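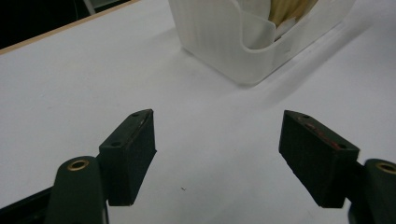 分拣包装台引入机械臂以后，原来在台边作业的人做什么？

一部分人继续手工作业，处理机械臂不接的品类；一部分人转为示教、复核和异常处理。各岗位的比例由试运行的结果决定，目前没有定数。

阅读时间：9 分钟

Portela 配套件中心（Nustport 厂区）
招募公告：台面作业示教员，及岗位变化研究参与者

一、背景

Portela 在 Nustport 厂区经营小件配套业务，把客户的小型器具、耗材和附件按清单装入盒内，贴签，交发运。台面作业一直由人工完成，现有在岗人员63人，分早、中两班。

去年11月，厂区决定在配套区试用 Clistent 台面系统。该系统由双指夹爪机械臂、台面相机和调度软件组成，动作策略由人工示教数据训练得到。示教方式为手持夹爪：作业人员手握与机械臂末端结构相同的夹爪工具，在真实台面上完成取、放、移、转等动作，工具上的相机同步记录。示教过程不需要机械臂在场，也不需要编程。

试用只覆盖配套区，入库、质检和发运暂不列入。系统上线以后，配套区的岗位说明、排班方式和培训内容都会调整，因此本公告同时招募两类人员。第一类是示教员，属于雇用岗位。第二类是研究参与者，从现有在岗人员和示教员中自愿报名，不改变劳动关系。两类可以同时申请，评定互不影响。

二、A类：台面作业示教员

用工形式：全职，固定期限合同，到期前双方协商续签或转入配套区其他岗位。
工作地点：Nustport 厂区配套区示教间。
汇报对象：Jailson Furtado，示教组组长。
空缺：2个。

1. 工作内容

按当日任务单布置台面。任务单写明容器种类、物品种类、初始摆放方式和目标状态。初始摆放要有变化，同一任务连续录制时，容器的朝向和位置不得重复前一段。

手持夹爪完成规定动作。常见动作包括：从敞口塑料盒中取出细长物品；将物品放回盒内并使端部朝向一致；把容器推移到指定区域；从一组物品中分出一件；夹取后在空中调整角度再放下。

每段录制结束后填写段记录，内容为任务号、结果、是否中断、中断原因。失败段保留，不删除，不补录成成功段。失败段用于训练系统识别和恢复，与成功段同样计入工作量。

每班开始和结束时检查工具：指垫有无缺损、松动，指间开合是否顺畅，关节轴处有无卡滞，镜头表面有无污渍。指垫磨损到影响夹持时停用并换备件，旧件交工具间登记。

参加每周一次的数据复核。复核时由工程人员回放片段，示教员说明当时的判断依据，例如为什么先夹近端、为什么中途松开重夹。这些说明写入任务单的下一版。

2. 工作量与节奏

不设单人录制数量指标。一个批次的目标为300段，由示教组共同完成，批次的截止时间由组长按当班人数排定。批次延期不影响个人考核。

连续手持作业须按排班表安排间歇，间歇计入工时。手持工具的重量和握持姿势与普通手工作业不同，腕部和前臂的负荷较集中。入职第一周只安排短时录制，其余时间用于熟悉任务单和复核流程。出现腕部、肩部不适应立即停止并告知组长，转做复核或布置工作，当班工资照发。

3. 任职要求

有包装、装配、分拣、实验室备样、餐饮备料或类似的手工作业经验，不限行业。
能看懂中文任务单，能用完整句子写中断原因。
能接受工作过程被录制，录制范围见第四节。
双手均可操作者优先，惯用左手者同样适用。示教间备有左手握把。
不要求学历证书，不要求编程或机器人操作经验。

以下情况请在申请时说明，便于安排工位，不作为淘汰依据：需要坐姿作业；需要调整台面高度；佩戴助听设备；对橡胶或塑料类材料有接触性过敏。

4. 待遇

基本工资按厂区技能岗第二档执行，与配套区复核员同档。轮班津贴、夜间交通和餐补按厂区现行办法执行。合同期内完成异常处理培训并通过考核者，取得 Clistent 操作资格，厂区内部竞聘时与外部资格同等看待。

三、B类：岗位变化研究参与者

研究由厂区与 Konorness 工作设计研究室共同进行，研究室一方的负责人为 Hartmut Gerlach，厂区一方的联络人为 Xuelian Shen。

1. 研究要回答的问题

上线以后，手工作业人员的任务构成发生了什么变化，哪些动作不再由人做，哪些动作增加了。
异常处理占用的时间和注意力落在谁身上，现行岗位说明是否写到了这部分工作。
作业人员对系统何时会出错形成了怎样的判断，这种判断是怎样在班组内传递的。
示教员的经验写入数据以后，对其本人的岗位评定有什么影响。

2. 参与方式

访谈：上线前一次，上线后两次，每次不超过一小时，在工时内进行。
工作日志：在指定的一周内，每班结束时填写一页表格，记录当班遇到的停机、改手工和求助情况。
现场观察：研究人员在工位旁停留半个班次，不提问，不计时。参与者可随时要求其离开，无须说明理由。

参与者可以只选其中一项。中途退出的，已提交的材料按本人意见保留或销毁。

3. 参与条件

配套区在岗人员，不限班次、工龄和合同类型，派遣人员可以参加。班组长可以参加访谈，但不得与本班组成员安排在同一场次。

4. 补偿

访谈和日志时间计为正常工时。全部完成者另发研究津贴，由研究室支付，不经过厂区工资系统，厂区因此不掌握领取名单。

四、录制范围与数据使用

示教工具的相机朝向夹爪和台面。作业时手部、前臂和袖口可能进入画面，面部一般不会进入。如有同事面部或姓名牌入镜，该段停用，经遮挡处理后再决定是否使用。示教间不录声音。

示教数据用于训练和测试 Clistent 台面系统，不用于考勤、绩效排名或纪律处理。这一条已写入厂区与员工代表签署的补充协议，协议文本可在人事窗口查阅。段记录中的人员编号在数据移交前替换为随机编号，对照表由 Funmilayo Lawal 保管，工程组和班组长无查阅权限。

前期试录已完成3,569段，由工程组人员录制。复核结论是，工程人员的取放动作偏慢，遇到物品相互叠压时习惯先停下调整容器，与台面作业人员的做法差别较大。后续批次因此改由有台面经验的人员录制，这也是设立示教员岗位的直接依据。

研究材料与示教数据分开存放。访谈记录不交给厂区，报告中引用原话时须经本人确认。

五、关于岗位变化的说明

以下内容经厂区管理层和员工代表确认，申请人可在面谈时就任何一条提问。

试运行期间不因系统上线减少配套区在岗人数。试运行结束以后的人员安排另行协商，目前没有承诺，也没有裁减方案。

机械臂承担的品类由复核结果逐项放行。表面易划伤的物品、柔软变形的物品以及需要读取细小刻印的物品，现阶段保留人工。某一品类放行后如连续出现掉落或错放，班组长有权当班退回人工，事后补单，不需要事先批准。

退回人工时，原台面的标准工时按手工作业计算，系统恢复后再切换。前期测算曾把两种工时混用，造成手工台面的指标偏紧，现已更正。

新增的异常处理工作包括：清除台面散落件，扶正或更换容器，确认盒内物品数与清单一致，判断是否继续运行。这些工作写入修订后的岗位说明，按技能岗第二档计薪，不作为附带任务。

人员与运行中的机械臂之间设有隔离。进入台面区域须先停机并取下个人钥匙，钥匙由进入者本人持有，其他人不得代为复位。手持示教不与机械臂同台进行。

六、申请办法

A类申请人提交一页简历和一段书面说明。说明的题目是：描述一项你熟悉的手工作业，写清从哪里开始、手怎样放、什么情况下要停下来重做。不要求文采，写到别人能照着做即可。也可以到人事窗口口述，由工作人员代为记录，记录经本人核对后签字。

初审通过者参加半天试做。试做在示教间进行，发给交通补贴。内容为工具使用讲解、短时录制和一次复核谈话。评定看三点：能否按任务单布置台面，动作中断时能否如实记录，能否说明自己的做法。录制成功率不计入评定。

B类申请人填写报名表，投入配套区入口处的密封信箱，或直接寄研究室。报名表不经班组长转交。

A类申请材料请寄人事窗口，收件人 Edileuza Rangel，信封注明“示教员”。本公告自2025年2月起有效，招满为止。未录用者的材料在招募结束后销毁，愿意留待下一批次的，请在简历末尾写明。

对岗位内容有疑问，可在交接班时到示教间找 Jailson Furtado；对研究部分有疑问，请联系 Xuelian Shen。示教间在中班时段开放参观，进入前在门口登记，请勿触碰已布置好的台面。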